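**Gesellschaft für Tierfotografie Pistberg e. V.**
Niederschrift über die ordentliche Mitgliederversammlung am 30.5.23

Ort: Bürgersaal Pistberg, kleiner Saal
Beginn: 18 Uhr
Versammlungsleitung: Ankica Grgić
Anwesenheit: gemäß Liste (Anlage A)

## TOP 1 – Eröffnung und Formalia

Die Versammlungsleiterin eröffnet die Sitzung und stellt die form- und fristgerechte Einladung sowie die Beschlussfähigkeit fest. Gegen die Tagesordnung werden keine Einwände erhoben. Auf Antrag aus der Mitgliedschaft wird der Punkt »Leihverträge« vor den Punkt »Haushalt« gezogen.

Die Niederschrift der vorangegangenen Versammlung wird mit einer Änderung genehmigt: Unter dem damaligen TOP »Archiv« ist das Wort »Negative« durch »Kleinbildnegative« zu ersetzen. Die Mittelformatbestände waren von dem Beschluss nicht erfasst.

## TOP 2 – Bericht des Vorstands

Der Vorstand berichtet über die Vorbereitung der Sommerausstellung, die im August in der Alten Mälzerei in Vullau stattfindet. Der Mietvertrag ist beiderseits unterzeichnet. Die Gemeinde Vullau überlässt der Gesellschaft das Erdgeschoss und den vorderen Teil der Galerie. Der hintere Teil bleibt wegen der noch nicht abgeschlossenen Arbeiten am Fußboden gesperrt.

Auf die Ausschreibung zum Thema »Katzen im Haus« sind 60 Arbeiten eingegangen. Die Auswahl erfolgte anonymisiert durch drei auswärtige Mitglieder der Jury. Einsendungen, die das vorgeschriebene Begleitblatt nicht enthielten, wurden einmalig nachgefordert und nach Eingang des Blattes in das Verfahren aufgenommen.
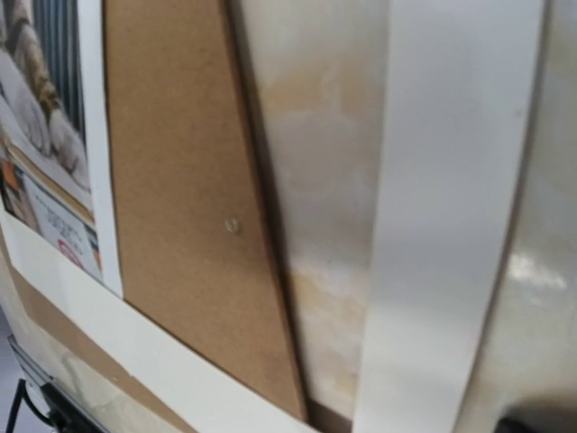
Die Plakatierung in Pistberg und Vullau soll vier Wochen vor der Eröffnung beginnen. Genehmigungen für die kommunalen Anschlagflächen sind beantragt, diejenige für den Bahnhofsvorplatz steht noch aus. Die Druckerei Vukadinović hat einen Andruck vorgelegt, der in der Geschäftsstelle eingesehen werden kann. Mehrere Mitglieder bitten darum, die Öffnungszeiten größer zu setzen und den Hinweis auf den stufenlosen Zugang vom Hof aufzunehmen. Der Vorstand sagt beides zu.

Auf Nachfrage wird mitgeteilt, dass ein gedruckter Katalog nicht vorgesehen ist. Ein gefaltetes Werkverzeichnis mit Namen, Titeln und Aufnahmejahren wird an der Kasse ausliegen. Die Texte müssen der Druckerei bis Ende Juni vorliegen. Mitglieder, die den Titel ihrer Arbeit noch ändern möchten, werden gebeten, dies schriftlich anzuzeigen.

## TOP 3 – Präsentation und Rahmung

Für die Ausstellung im vergangenen Jahr hatten die Teilnehmenden ihre Arbeiten fertig gerahmt abgegeben. Die Folge war ein uneinheitliches Gesamtbild, zudem waren mehrere Aufhängungen für das Schienensystem ungeeignet. Der Vorstand schlägt daher vor, die Rahmung künftig zentral vorzunehmen.

In der Aussprache wird die zentrale Rahmung überwiegend begrüßt. Zwei Mitglieder geben zu bedenken, dass der Rahmen Teil der künstlerischen Entscheidung sein könne. Insbesondere bei kleinen Formaten sei ein breites Passepartout nicht in jedem Fall angemessen. Von anderer Seite wird auf die älteren Abzüge verwiesen, die ausschließlich mit säurefreiem Material in Berührung kommen sollten. Die Befestigung mit Klebeband auf der Bildrückseite wird einhellig abgelehnt. Fotoecken oder ein Falz aus Japanpapier sind zu bevorzugen.

Die Versammlung fasst folgende Beschlüsse:

1. Arbeiten der Sommerausstellung werden einheitlich mit weißem Passepartout und in Holzrahmen gezeigt. (angenommen bei zwei Enthaltungen)
2. Auf begründeten Antrag kann der Vorstand eine abweichende Rahmung zulassen. Der Antrag ist mit der Abgabe der Arbeit zu stellen. (einstimmig angenommen)
3. Die Rahmen verbleiben nach Ende der Ausstellung im Eigentum der Gesellschaft und werden in Pistberg eingelagert. (angenommen bei einer Gegenstimme)
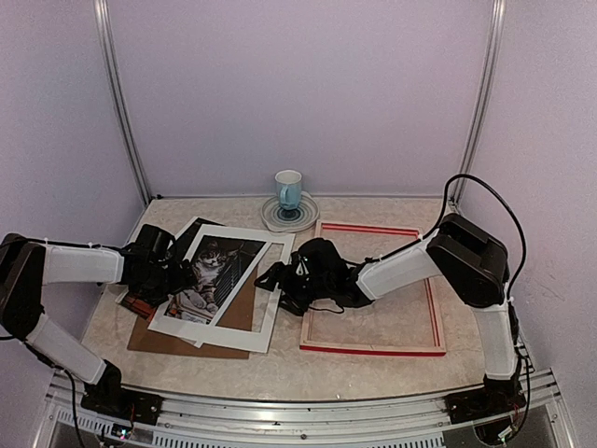
*Schwarz-Weiß-Fotografie einer Katze im weißen Passepartout; leerer Holzrahmen mit roten Innenkanten.*

Die Versammlungsleiterin berichtet ergänzend über die eingeholten Angebote. Die Firma Mutlow bietet Rahmen, Passepartouts und Rückwände zum Gesamtpreis von 1.188 Euro an. Ein zweiter Anbieter lag darüber und konnte die Lieferung vor August nicht zusichern. Ein drittes Angebot enthielt keine Rückwände und wurde nicht weiter verfolgt. Der Vorstand wird beauftragt, das Angebot der Firma Mutlow anzunehmen und eine Teillieferung der kleinen Formate für die erste Julihälfte zu vereinbaren.

Zur Verglasung besteht noch Klärungsbedarf. Entspiegeltes Glas wäre angesichts der Südfenster in Vullau wünschenswert, übersteigt jedoch den verfügbaren Betrag. Geprüft wird stattdessen, ob die Fenster während der Öffnungszeiten mit lichtstreuendem Stoff verhängt werden können. Das Ergebnis wird den Mitgliedern per Rundschreiben mitgeteilt.

## TOP 4 – Leihverträge und Versicherung

Der Entwurf des Leihvertrags lag der Einladung bei. Neu aufgenommen wurden eine Regelung zum Zustandsprotokoll bei Übergabe und Rückgabe sowie eine Klausel zur Verwendung der Bilder in der Öffentlichkeitsarbeit. Letztere beschränkt sich auf die Ankündigung der Ausstellung und auf den Jahresbericht. Eine weitergehende Nutzung – etwa auf Postkarten oder Kalendern – bedarf der gesonderten Zustimmung der Urheberin oder des Urhebers.

Ein Mitglied regt an, im Zustandsprotokoll auch Knicke an den Ecken und Verfärbungen am Rand zu erfassen. Die Anregung wird aufgenommen. Der Vertrag wird in zweifacher Ausfertigung unterzeichnet, jeweils ein Exemplar verbleibt bei der Leihgeberin oder dem Leihgeber. 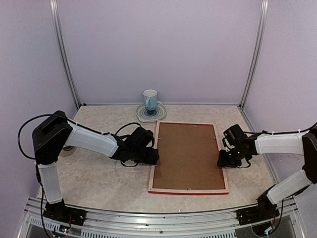

Wer haftet, wenn eine Arbeit auf dem Weg von Pistberg nach Vullau beschädigt wird?

Die Gesellschaft haftet ab der Unterzeichnung des Übergabeprotokolls bis zur Rückgabe, und der Transport ist in der Ausstellungsversicherung eingeschlossen. Für Arbeiten, die Mitglieder selbst nach Vullau bringen, beginnt der Schutz erst mit der Übergabe vor Ort.

Der Vertragsentwurf wird mit den genannten Ergänzungen einstimmig gebilligt.

## TOP 5 – Haushalt

Der Vorstand legt die Zwischenabrechnung für das laufende Jahr vor. Die Gemeinde Vullau hat einen Zuschuss von 2.000 Euro bewilligt, der zweckgebunden für die Sommerausstellung zu verwenden ist. Der Betrag ist auf dem Vereinskonto eingegangen. Nach Abzug der Rahmungskosten stehen Mittel für Druck, Versicherung und Transport zur Verfügung. Eine Inanspruchnahme der Rücklage ist nach derzeitigem Stand nicht erforderlich.

Der Antrag, für die Ausstellung Eintritt zu erheben, wird nach kurzer Aussprache zurückgezogen. Es wird eine Spendenbox aufgestellt. Die Mitgliedsbeiträge bleiben unverändert.

## TOP 6 – Archiv

Die Erfassung der Kleinbildnegative ist bis zum Buchstaben M fortgeschritten. Für die Fortsetzung werden Pergaminhüllen benötigt, deren Beschaffung der Vorstand veranlasst. Das Luftfeuchtemessgerät im Archivraum zeigt unplausible Werte und ist vor dem Sommer auszutauschen. Ein Mitglied bietet an, leihweise ein eigenes Gerät zur Verfügung zu stellen. Das Angebot wird mit Dank angenommen.

## TOP 7 – Verschiedenes

- Der Arbeitsabend zur Schwarz-Weiß-Vergrößerung findet künftig in der Dunkelkammer der Volkshochschule statt. Eigene Handtücher sind mitzubringen.
- Für den Aufbau in Vullau liegt eine Liste aus. Gesucht werden noch Personen mit Führerschein, die den Transporter fahren können.
- Der Schlüssel zum Plakatschrank fehlt weiterhin. Um Rückgabe in der Geschäftsstelle wird gebeten.
- Die Einladung zur Eröffnung wird den Mitgliedern im Juli zugesandt.

Weitere Wortmeldungen liegen nicht vor. Die Versammlungsleiterin dankt den Anwesenden und schließt die Sitzung.

Für die Richtigkeit der Niederschrift:

Ankica Grgić, Versammlungsleitung

Anlagen: A – Anwesenheitsliste; B – Leihvertrag in der gebilligten Fassung; C – Zwischenabrechnung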